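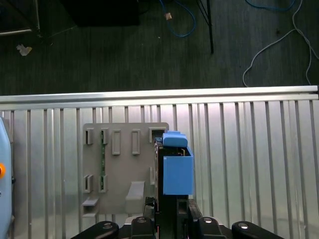 Blue housing and gray mounting plate

Dakidley Military History Board > Sieges and Fortifications > Did the garrison at Lavadura really have to give up?

oldramparts
Jul 29, 2026

Evening, all. I finally finished the Estrella Press book on the siege of Lavadura, after putting it down in January and losing my place twice, and I enjoyed it a great deal. But I came away unconvinced by the story we all grew up with, the one where a brave handful holds the hill for 20 days and only opens the gate when the last water cask is dry. The author prints the muster roll in the back, and it lists 1008 men. That's no handful! The attackers had eight guns, and two of them were stuck in the mud on the Astdale road for most of the first week. I'd love to hear what you folks think, especially anybody who has walked the ground.

tinhatmargie
Welcome back, we missed you over here. I have to stick up for the old story a little, though. Being on the roll and being able to stand on a wall are two very different things. The surgeon's letters put the fit men at 700, and that was before the fever got going in the lower barracks. 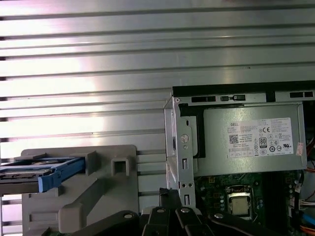

oldramparts
A muster roll is a paymaster's document, I'll grant you that, and I should have said so in my first post. My trouble is that the surgeon had his own reasons for a gloomy number, as he was begging for medicine in the same letters. I think of the roll the way I think of the label on that Dell power supply, all those rows of model and rating text in tiny black print. It tells you what the thing was signed off for, and you still have to find out what it was being asked to carry. So my guess would sit somewhere between the two figures, and I'd still call that enough men to hold the upper wall.

quartermaster_bo
Sorry, but I don't buy it. You can have all the men you like and they still drink. More men makes the water problem worse, and the well was down in the outer yard, which they lost early.

tinhatmargie
Bo, the book says there was a second cistern under the chapel. Whether it held anything by then is another matter. 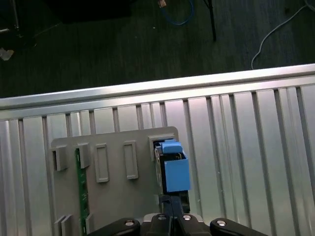 quartermaster_bo
And the only source for that cistern is a traveler who came through Astdale a generation later and was shown a hole in the floor by a man who wanted a tip. I've read that passage a dozen times and I wouldn't hang a whole theory on it.

oldramparts
Fair enough — I had skipped right over the footnote, and I see it now. I'm keeping my doubts about the handful, but I'll let you have the water for the time being. Does anyone know if the surgeon's letters were ever printed in full?

tinhatmargie
Only the first bundle, as far as I know. I have a photocopy somewhere and will dig it out this weekend.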